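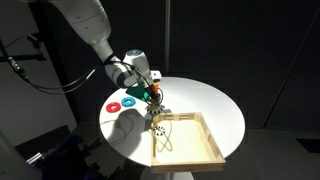
We went to see the house in Clestberg again on Thursday, at four in the afternoon, which the agent didn't love because it was getting dark. I wanted to see it at that time. The first viewing was on a bright morning and every room looked fine, as rooms do on a bright morning.

For anyone who missed the last post, we have been looking for a place since the spring. We have a buyer for the flat, a patient one so far, and a budget that gets us either a small house near the station or a bigger one up the hill that needs work. This is the one up the hill. It's a semi from the thirties with the original front door, a kitchen extension from some later decade and a long thin garden that slopes away from the house.

The second viewing took nearly an hour. I brought a tape measure, a torch and a phone charger. The charger was for testing sockets, and I'd recommend it. There is one in the back bedroom that doesn't work, and only one other in there, behind where the bed would have to go. The agent wrote this down, though I don't know what he plans to do with it.

Things I hadn't noticed the first time: the bathroom window doesn't close fully. The hall floor dips by the cupboard under the stairs. There's a strip of newer paint along the bottom of the dining room wall, on the side facing the neighbour's drive, and the drive is higher than our floor would be. I put my hand on the wall and couldn't tell anything from it. Martin tried as well and said it felt like a wall.

Things I liked more the second time: the landing, which is wide enough for a desk. The view from the front bedroom. The larder, which has a proper stone shelf and stays cold. With the lights on, the sitting room is a nice room to be in, even with someone else's furniture.

The road was busier than I'd expected. We stood outside for a while afterwards and counted 12 cars parked on the pavement side between the postbox and the corner. It's school pick-up, then people getting home. We'd have space for one car at the front, and we only have one car, so I can live with that.

We then had to talk about money, which we did in the car with the heater on. The house has been on the market since before the summer and has come down once already. Our surveyor is Coralie Halliday, who did my sister's place, and she's booked in for the full survey if our offer is accepted. She told me on the phone to get the damp looked at separately by someone who doesn't sell damp treatment. That narrowed the list a lot. I rang four firms and three of them offered the survey free, provided I was interested in having the work done.

The solicitors are called Tzavaras and they have been fine. They want a lot of paper. I've now sent them the same bank statement twice, once as a scan and once as the download, because the scan had a shadow across the account number. If you're about to start this, download everything in one go and put it in a folder. I did it in bits over several weeks and now have nine files called "statement".

We offered on Friday morning. It was below the asking price by what I think is a fair amount, given the wall and the window and the wiring, and I put the reasons in the email. The agent rang back in under an hour to say the sellers were "considering". They've got their own purchase to worry about, a bungalow out past Ultemov, so I don't think they are playing games.

In the meantime I've been looking at boilers. The one in the kitchen is a Skoker and the service sticker has faded so much I couldn't read the year. Martin thinks it has roughly two winters left in it. He has no training in this. I've put the cost of a new one on the spreadsheet anyway, under the roof and above the carpets.

If they say no, there's a terrace by the station that we both quite liked, with a yard and no damp that I could see. I haven't booked a second viewing there yet. I'll ring on Monday if we haven't heard.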